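4.3　配役交代回をめぐる書き込みの読み直し

さて、前の節で後回しにした配役交代の話です。ドラマ『シンドホルム』(Sindholm)は長寿番組なので、脇役の顔が途中で変わることが何度かありました。なかでも視聴者の反応が大きかったのが、港の郵便局長の交代です。主役ではありません。台詞も毎回ひとことふたことで、小包を渡して天気の話をして帰っていくだけの人物です。それなのに、ファン掲示板「ヴィラーグ」(Virág)の過去ログを開くと、主役の恋愛よりも局長の話のほうがずっと長く続いているスレッドがあって、私は最初、検索の条件を間違えたのかと思いました(間違えていませんでした)。

分析に使ったのは、交代が告知された12月から、新しい局長が画面に定着したとみなせる時期までの書き込み2239件です。定着したとみなせる時期、というのが曖昧なのは自覚しています。査読でも必ず聞かれるところなので先に書いておくと、掲示板の話題一覧から「局長」を含むスレッド名が消えた時点で区切りました。もっと洗練された区切り方はあると思います。話題の出現頻度をならして谷を探すやり方も試しましたが、年末の特別編の放送でグラフが跳ねてしまい、どこが谷なのかかえって分からなくなりました。スレッド名で切るほうが、少なくともあとから誰でも確かめられます。

このうち、交代そのものへの評価を含む書き込みは224件でした。残りは放送時刻の確認や、録画に失敗したという嘆き、ロケ地の喫茶店のメニューの話などです。ロケ地の話は本当に楽しくて、読みふけっているうちに夕方になっていたことが何度もあります。ただ本節の問いには直接関係しないので、付録に回しました。

評価を含む書き込みの分類は、私ともうひとりの2人で別々に行いました。最初に用意した分類は「前の俳優への愛着」「新しい俳優への評価」「制作側への不満」の組み合わせだったのですが、これがうまくいきません。やってみるとすぐ分かるのですが、視聴者はこの区別で書いていないのです。たとえばこんな書き込みがあります。

「新しい局長さん、声はいいです。でも小包を左手で渡すんですよね。前の局長さんは右手で帽子を押さえながらだったので、うちの母が『風が止んだみたい』と言っています」

これを新しい俳優への評価に入れるか、前の俳優への愛着に入れるか。私は後者に入れ、相手は前者に入れました。話し合っても決まりません。結局、食い違った書き込みは70件近くにのぼり、一致度の係数を計算する以前に、分類のほうを作り直すことにしました。係数だけ報告して先へ進むこともできたのでしょうが、食い違ったものを並べて読むと明らかに似た手触りがあって、捨てるには惜しかったのです。

似た手触りというのは、評価が俳優にも役にも向かわず、場面の空気のようなものに向かっている、ということです。帽子、風、戸の開く音、局長が入ってきたときに主人公が手を止めるまでの間。俳優が替わると、そういうものがまとめて変わります。視聴者はその変わり目を、演技のうまい下手という言葉ではなく、家の中の家具を動かされたときのような言葉で書いています。「どこに何があるか分からなくなった」という書き込みは、私がこの調査でいちばん好きな一文です。

そこで分類を次のように改めました。まず、交代した人物について語っているか、その人物の周りについて語っているかで分けます。次に、それを以前との比較として書いているか、今の回の感想として書いているかで分けます。縦横に組み合わせた表を作って、食い違っていた書き込みから順に置き直していくと、驚くほどすんなり収まりました。左手の小包の書き込みは「人物の周り」で「以前との比較」です。ここは2人とも迷いませんでした。人物そのものの話ではないのかと言われそうですが、この書き込みの重心は、お母さんの言う風のほうにあると読みました。

もちろん、分類が収まったからといって正しいとは限りません。収まりのよい箱を作れば何でも収まります。この点については、交代のなかった時期の書き込みにも同じ表を当ててみることで、少しだけ手当てをしました。すると「以前との比較」の欄はほとんど空になり、「人物の周り」の欄には食べ物の話ばかりが集まりました。港の食堂のスープの話です。局長の時期とはまるで違う偏り方なので、表が何でも同じ形に見せてしまうわけではない、くらいのことは言えそうです。

図2　緑色の大理石模様の板とグリッパ

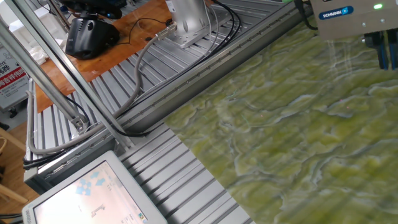

ロザーリア・ケレメン(Rozália Kelemen)はこの分類の仕方に賛成していません。周りについての語りと人物についての語りを分けるのは研究者の都合で、見ている側にとっては局長とは帽子と風と戸の音を全部合わせたものの名前なのだ、というのが彼女の意見です。だから分けた途端に、いちばん大事な書き込みほど居場所がなくなる。食い違いが出た最初の分類のほうが、まだ視聴者の気持ちに近かったのではないか、とも言われました。

これはかなりこたえました。反論を考えながら帰り道を歩いて、駅に着くころには半分くらい同意していたと思います。確かに、役名というのは便利な袋のようなもので、俳優の顔も、書き割りの郵便局も、あの少し調子の外れた呼び鈴も、全部そこに放り込まれています。掲示板で「局長が変わった」と書く人は、袋ごと替わったと言っているのかもしれません。

それでも私が分類を元に戻さなかったのは、スピンオフの『ビターホルム』(Biterholm)のことがあったからです。この作品にも局長は登場しますが、舞台が内陸に移ったので、港も風もありません。そして演じているのは、交代前の、つまり元の俳優です。人物がまるごと一つの袋なら、元の俳優が戻ってきたのですから、喜びの声があふれてもよさそうなものです。ところが掲示板の反応は妙に静かでした。「お元気そうでよかった」「懐かしい」という挨拶のような書き込みがしばらく続いて、それで終わりです。しばらくすると、こんな書き込みが現れます。

「顔は局長さんなのに、どこへ配達に行くのか分からない」

袋の中身は、少なくともいくらかは、別々に取り出せるようです。顔が戻っても港は戻らないし、港があっても顔が違えば落ち着かない。その両方が掲示板に残っている以上、分けて数えることにはまだ意味があると考えています。ただ、ケレメンの批判を受けて、表の境目にある書き込みには両方の印をつけられるように改めました。そのぶん合計は書き込みの件数と合わなくなります。表を読むときは、そこだけ気をつけてください。

ところで、読み直しの途中で気になったことがもうひとつあります。書き込みの時刻です。放送直後に集中するのは当たり前として、局長の話題に限っては、翌朝の早い時間にもう一度山が来ます。朝の6時とか7時とか、そのあたりです。はじめは録画で見た人たちだろうと考えたのですが、文面を読むとそうでもなくて、前の晩に一度書いた人が、起きてからもう一度書いていたりするのです。「昨日はきついことを書きました。寝て起きたら、あの人なりに頑張っていた気もしてきました」というような。私はこれを心の中で「朝の書き直し」と呼んでいました。論文の用語にするには少し甘ったるい気もしますが、ほかに呼び方を思いつかないので、以下でもそう呼びます。

朝の書き直しは、ほとんどが新しい俳優に対して優しくなる方向に動きます。逆の動き、つまり夜に褒めて朝に撤回するものは、探してもなかなか見つかりませんでした。理由はいくつか考えられます。放送直後は比較の相手がまだ耳に残っているので、違いばかりが目立つ。朝になると薄れて、新しい局長が単独で思い出される。あるいはもっと単純に、夜の掲示板は勢いがあって、言葉がきつくなりがちなのかもしれません。ヴィラーグは放送中に読み込みが重くなることで有名で、送信に失敗した人がいらいらして短く強い言葉を打つ、という説も掲示板の中で(半分冗談のように)語られています。私のデータではどれとも決められません。

ここで、地域差の話にも触れておきます。ロケ地になったブドゥラ(Budura)の住民と思われる書き込みは、自己申告に頼るしかないので数としては扱いませんでした。ただ、読んでいて明らかに調子が違います。ブドゥラの人たちは新しい局長に最初から寛容です。というより、俳優が誰かということにあまり関心がなさそうなのです。話題になるのは、撮影用の郵便局の看板が少し傾いているとか、画面に映った坂道は実際には反対向きだとか、そういうことばかりです。「うちの坂を下っていたのに、次の場面では駅前から上ってきた。歩くのが速すぎる」という書き込みには声を出して笑ってしまいました。図書館だったので、少し困りました。

この人たちにとって、港の空気はドラマの外にあります。窓を開ければそこにあるのですから、俳優が替わっても持っていかれる心配がない。一方、離れた土地に住む視聴者にとって、あの港は画面の中にしかありません。「人物の周り」についての書き込みの切実さは、このあたりから来ているのではないかと私は考えています。とはいえ、自己申告の信頼性の問題がありますし、ブドゥラに住んだことがあるだけの人や、一度旅行しただけで住民のように書いている人も混じっているはずです。仮説として置いておくにとどめます。次の調査ではぜひ現地で話を聞きたいです。スープも飲みたいですし。

方法についての反省も、忘れないうちに書いておきます。まず、掲示板の書き込みは、書く人の書き込みでしかありません。毎週楽しみに見ていても一度も書かない人のほうがきっと多く、その人たちが局長の交代をどう受け止めたのかは、ここからは見えません。交代に気づかなかった人だっているでしょう。私の伯母がそうでした。正月に会ったときにこの研究の話をしたら、「あら、替わったの」と言って、みかんをむき続けていました。伯母は初回から見ています。この一件はデータには入れていませんが、書き込みを読んで「視聴者は」と書きたくなるたびに思い出すようにしていました。

それから、削除された書き込みの問題があります。ヴィラーグでは、投稿した本人がいつでも自分の書き込みを消せます。朝の書き直しをした人のうち、前の晩のきつい書き込みのほうを消してしまった人がいれば、私の手元には優しいほうだけが残ります。返信の中に引用された形で残っているものはできるだけ拾いましたが、全部は無理でした。したがって、夜の調子は本節で示したよりも、もう少し荒れていた可能性があります。反対に、夜に褒めて朝に黙って消した人がいても私には見えません。先ほど逆の動きが見つからないと書いたのは、この条件つきで読んでもらえると助かります。

引用の扱いについても一言。本節で引いた書き込みは、意味が変わらない範囲で言い回しに手を入れ、検索しても元の投稿にたどり着かないようにしてあります。お母さんの「風が止んだみたい」だけは、どうしても言い換えられなくて、投稿した方に掲示板の連絡機能で許可をお願いしました。返事はすぐに届きました。母に伝えたところたいへん喜んで、論文とやらが出たら読むから字を大きくしてほしいと言っている、とのことでした。

最後に、次節とのつながりを少しだけ。局長の交代で見えてきた「人物の周り」への語りは、俳優の声だけが替わる場合、つまり吹き替えの担当者の変更ではどうなるのでしょうか。顔も帽子も港もそのままで、声だけが違う。ケレメンの言うように役名がひとつの袋なら、声の違いも同じように袋全体を揺らすはずです。次節では、シンドホルムの再放送版で声の担当が替わった回を取り上げ、本節と同じ表を使って書き込みを読んでいきます。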